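Climumthorpe Reading Group — notes from the meeting, 29th July

Present: Dzintra Bite (chair), Saulius Paulauskas (notes, sorry for the handwriting, now typed), 5 others. Apologies from the Clavbridge lot.

Last notes agreed. One fix — the Stöcker was the April book, not May.

This month's book
The Stöcker, second in the trilogy. 939 pages in the big paperback. Three finished, two gave up near page 150, rest somewhere between. Dzintra loved it, would read again tomorrow. Saulius thought the middle dragged, all that business with the ferry. General feeling that the sister is the best thing in it and gets far too little to do. Long argument about the ending, not settled. Agreed the translation reads better than the first one did.

Third book: vote to leave it until November so people can get a breather. Carried, Dzintra against.

Next book
Something short!! Three put forward, chose the Oteck stories — 104 pages, library has two copies and Clavbridge branch will send over more. Please dont keep them past the fortnight.

Room
Still ours until nine. Last one out does the lights and the side door, it was left on the latch again.

Book swap
Shelf is full. No more thrillers for now please, children's books very welcome. Saulius to sort through and take the tatty ones away. Dzintra to ask the library about a second shelf.

AOB
Large print — can we check before choosing a book whether there is one. Yes, Dzintra to do this from now on.
Biscuits: Saulius next time.
Newsletter wants a paragraph from us, Saulius to write it.

Closed 8.50. 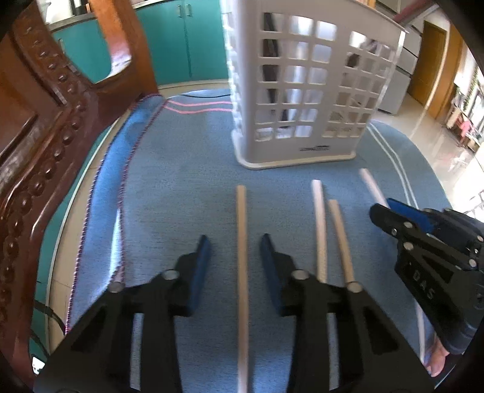

Sticks and white basket on the blue cloth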